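Visit to the Flernberg bedding works, Kadesau

We had planned to go in April, but the visit was put back and a smaller group of us went in June 2020 instead. The works is on the east side of Kadesau, a short walk from the bus station. Parking is free but you have to sign in at the gate first.

Kirsty Chisholm met us in the front office and took us around. She has been with Flernberg since it was still in the old building on Ikside Road, and she knows the place well. The present site covers 3,340 square yards on one floor, with the fabric store at one end and shipping at the other.

We started in the fabric store. Most of the cloth comes in on rolls from a mill in Cabrera and is checked for flaws before it goes any further. Plain colors are kept on the left and prints on the right. Pink has been their best seller for three years running, Kirsty said, mostly for children's rooms.
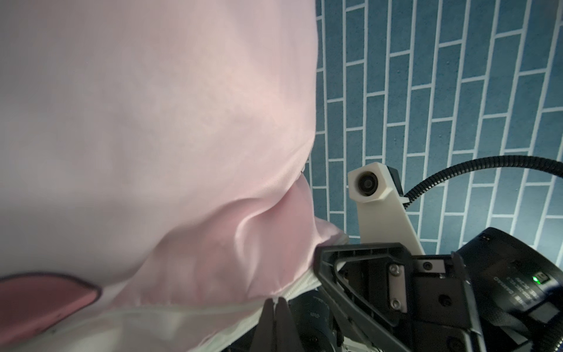

Pale pink fabric with a soft sheen, Flernberg works.

Cutting is done in stacks. The cutters work from paper patterns that hang on hooks along the wall, and the older ones have been taped so often they are more tape than paper. From there the pieces go to sewing in bins, each with a card showing the order number. The week before our visit they shipped 1,362 pieces, a normal week for early summer. The busiest week last fall was 2,786.

The printed lines take longer to plan. Script and faces have to land in the right spot once the cover is sewn up, so the artwork is laid out again for every size.
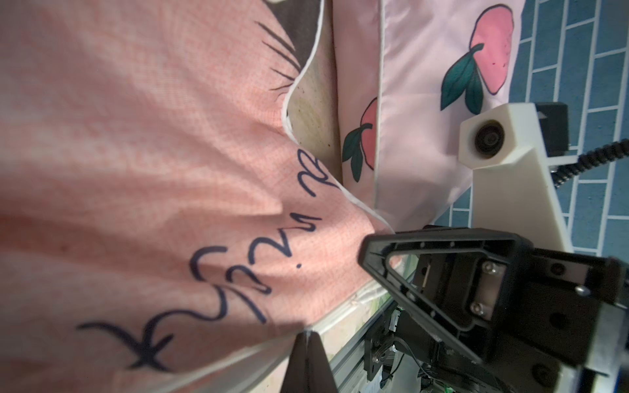
Piping is the other slow job. New sewers spend their first month on straight seams before they are allowed near a curved one - Kirsty said she unpicked a lot of hers when she started.

Lunch was soup and rolls in the canteen. The factory shop is open until 4 and sells seconds at half price, cash only. I bought two pillowcases. Anyone who wants to join the next visit should write to the front office well ahead, as they take 12 people at most.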